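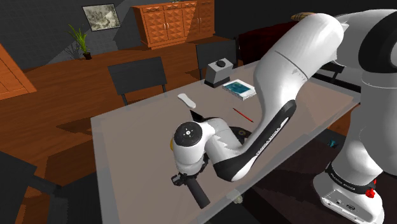
Monday, or: the finger that wasn't there

Well, I found it. It took me most of the day and two lunches (the second was crackers at my desk, but I'm counting it), and I'm writing it all down tonight while I'm still annoyed enough to remember the order things happened in.

So, the Ordale room. I've been living in that fake living room since the start of June and I know it better than my own. Orange floor, dark red sofa, the big sideboard with the diamonds on the doors, the see-through table with the arm reaching over it. I've started to have opinions about where the plant should go. The task is about as simple as we've got: reach down with the long finger, touch the red pencil, nudge it a little, back off. We ran it all weekend on its own and when I got in the summary was green from top to bottom. 127 runs, no failures. I was so pleased! I sent Said a thumbs up before I'd even taken my coat off.

Then I opened the force log, just to have something to look at while my tea cooled, and the numbers were awful. Every single run had a spike right at the bottom of the reach, way bigger than anything you'd get from poking a pencil. I figured it was a logging bug. I wanted it to be a logging bug. I restarted the viewer, got the same plot, tried the older viewer, same plot, and then finally did what I should have done first and played a run back at quarter speed.

The tip was going into the table! It dipped into the top, got shoved back out, and on the way out it flicked the pencil sideways. And the pencil moving was all the checker cared about, so: success. A lovely green success, all weekend long.

My first guess was the tabletop. I thought the glass look might be a thing you could see but not hit, like somebody had made the surface for show and left the solid part a bit lower. I spent the whole morning on that. I dropped boxes on it from different heights, which was fun, and they all landed exactly where they should. Table's fine. Sorry, table.

Second guess was the arm sagging at full stretch. Seven joints, a little error in each one, it could add up. I wrote out the joint angles by hand for the lowest point and they matched the plan almost perfectly. The arm was going precisely where it had been told to go, which made me feel worse.

Said came by after that and I made him watch it with me. He didn't say anything for a bit, and then he asked which finger the planner was using. I said the long one, obviously, look at it. And he said no, that's the one it's drawing, which one is it planning with?

Ugh.

We opened the planner file and there it was. When I swapped in the long finger I changed the model and I changed the physics, and I never touched the planner's copy of the tool. It was still working with the old stubby Hviid finger. As far as the planner knew, it was stopping a nice polite 5 mm over the glass. It had no idea there was a long black rod hanging off the end, pointing down at the near side of the table. I even remember making that swap. I remember thinking "I'll do the planner after lunch."

The part that's bugging me is the lab. The same file was in the bundle going over to Mollden this week, for the real arm, on a real table, with people standing near it. There's a force limit over there and it should have tripped, and Said kept saying so (he was being nice), but "should have tripped" isn't a sentence I want to be relying on. I pulled the bundle and wrote to Sitora to please not load anything from us until she hears from me. She wrote back "ok! what did you do" with no question mark. I've told her everything. She took it well, considering she'd already booked the cell.

Fixed the file around four. Reran the first 7 by hand and watched every one all the way down, which is boring but I wasn't going to trust a green box again today. No spike. In two of them it misses the pencil completely and the checker says failed, and I have never been so glad to see the word.

For tomorrow: the checker needs to look at force as well as the pencil, and anything touching the tabletop has to count as a fail. Also I want the tool described in one place and read from there by everything. Said thinks that's a day's work. I think it's three. I have to redo the weekend batch too, so the numbers I put in the June report are wrong and I'll have to go and say so.

Going to bed. I owe Said a coffee, and I left my coat at the office.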